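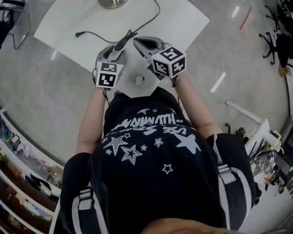

Working at a white table on the new floor, black T-shirt with stars and all.

Print this story | E-mail this story

Bedetley hall back room opens again, with a floor you can see the lights in

Tuesday, February 28, 2023

Well, the back room at Bedetley is open again and I went down for a stickybeak on the first morning, as I'd been promising everyone I would. I've been going to things in that room for years (pottery, the seed swap, one very long talk on gutters) and I walked straight past the door because I didn't recognise it.

The big change is the floor. If you ever stood on the old carpet tiles you'll know the ones I mean, the brown ones that lifted at the corners and caught the legs of your chair. They've all come up, and underneath was a slab of plain concrete that's been ground back and polished to a light grey. It's really lovely! The ceiling lights shine up at you in long white streaks and the whole place seems twice as bright. I did wonder if it would be slippery and I had a bit of a slide in my socks when I thought I was alone - no, it grips fine. It is cold on the feet though, so bring proper shoes if you're coming to the evening sessions.

Then there are the tables. The old trestles have gone to the cricket club and in their place are plain white ones from Rissanen, at $217 each. I grumbled about the price when it was first in the newsletter and I'm taking some of that back. They're a good height for standing, which my back appreciated, and you can find a dropped screw or a needle on one without your glasses. The white does show everything, mind. Somebody had already left a ring from a coffee cup by ten o'clock and I spent a few minutes on it with a damp cloth before anyone could blame me.

What I like best is that people have stopped lining them up in rows. They get pushed in at whatever angle suits the job, with room to walk right round. I had a go at the one nearest the door, doing the mending I'd brought with me, and I could lay a whole curtain out flat and still have space for my tin of pins. Try doing that on a trestle.

Chairs are a mixed bag at the moment. The room is meant to have 44 matching ones from Ovano but they're not due until May, so we're making do with what was in the storeroom. Some of those are perfectly comfy and some of them have a wobble that will have your tea in your lap. If you get a wobbly one, there's a roll of green tape on the hook by the sink and you put a strip of it on the back so it can be looked at.

Power is the other thing people have been asking me about. There are more points along the wall than there used to be, but none in the floor, so if you've got something with a lead you'll want a table near the edge of the room. Keep your cables up on the tabletop and out of the walkway, please. I say this as the person who went over an extension lead at the Christmas craft day and took a tray of mince pies with me.

The lighting has been done by Fisum, the same people who fixed up the library porch. I thought it was a bit harsh to begin with but after an hour of hand sewing I'd changed my mind. There's a dimmer beside the main door and it turns the opposite way to what you'd expect.

Things still on the list are the blinds, a second coat on the storeroom door and some proper hooks for bags and coats. The blinds have been quoted at $400 and there's a tin on the kitchen counter if you've got any loose change. The noticeboard will go back up once a wall has been agreed on. I've said my piece about which wall and I won't repeat it here.

You can book a table for a morning, an afternoon or an evening, and the whole room can be hired on weekends for $199 a day with the kitchen included. The booking sheet is in the foyer next to the pamphlets and you write in pencil so it can be rubbed out if your plans change. Wipe your table down when you've finished and leave it where it is, there's no need to push it back to the wall any more. The cloths live under the sink and the spray is on the shelf above it.

I'm in there most mornings with the rest of those curtains. Come and say hello, and bring a cushion until the chairs turn up!

Contact us | Copyright 2023 Bedetley News | Back to top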